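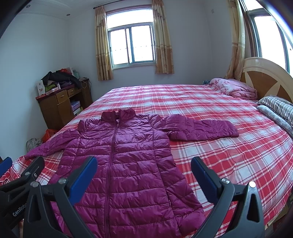 A reader wrote in to ask why her puffers come out of the closet in December flat as pancakes, when she folds them so carefully every spring. Well, I used to do the same thing (tight little squares, heavy sweaters on top) and mine looked just as sad!

What I do now is spread the jacket out on the bed, face up, with the zipper closed all the way. Empty the pockets first. I once packed away 11 cough drops and a bus ticket. Then fold the sleeves in across the front, smooth them with your palms, and roll up loosely from the hem. Don't squash it. A roll goes in a cotton pillowcase and sits on the top shelf with nothing on it.

If yours is already flat, tumble it on low for 20 minutes with 2 clean tennis balls, but check the care label before you do. It makes an awful racket and my cat leaves the room. Stop halfway and pinch the clumps apart with your fingers, then let it hang overnight.

Next up: mittens, and where the other one goes.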